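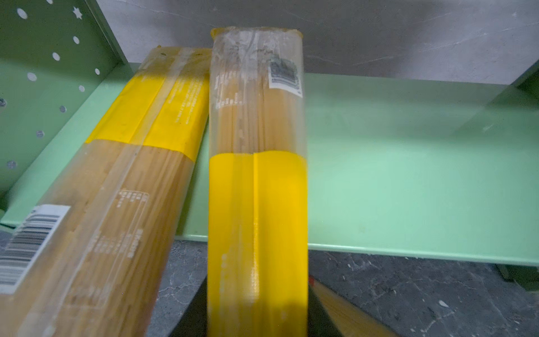
Figure 1. Spaghetti package upright at the shelf board, wrist camera view.

3. Handling rules for film-wrapped goods

The rules in this section were drafted by Chih-ming Kan and apply to every shelf-stocking run in the Sturnar project. They were fixed in March, before data collection began, and were not changed afterward.

3.1 Grip. Flexible packages are gripped across the narrow side. Closing force is capped in software, and the cap may not be raised during a run.

3.2 Release. The gripper opens only when the package touches the board or a neighboring package. Dropping from height counts as a fault - even if the package lands in place.

3.3 Labels. Barcodes are not used for alignment, as stickers on film wrinkle and shift.

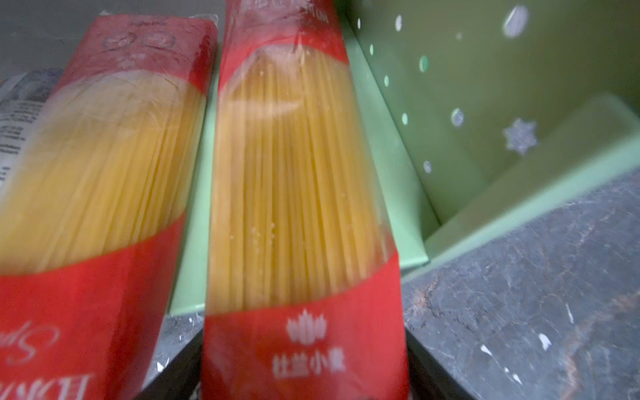

Figure 2. Two red spaghetti packages beside a perforated green wall.

3.4 Logging. Of 3,498 logged grasps, 716 were flagged for review under rules 3.1 and 3.2. Flagged grasps stay in the data set with the rule number attached.

3.5 Shared workspace. Only one arm may be below the height of the upper board at a time. The second arm waits on its own side. 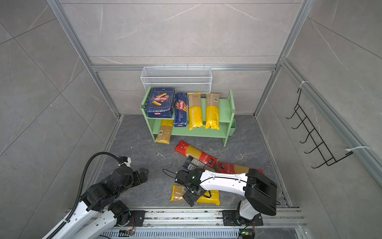
Does an operator stop count as a failed run?
It is logged as a stop with a reason code, and the run is repeated from the start. Only faults under 3.1, 3.2 and 3.5 count as failures.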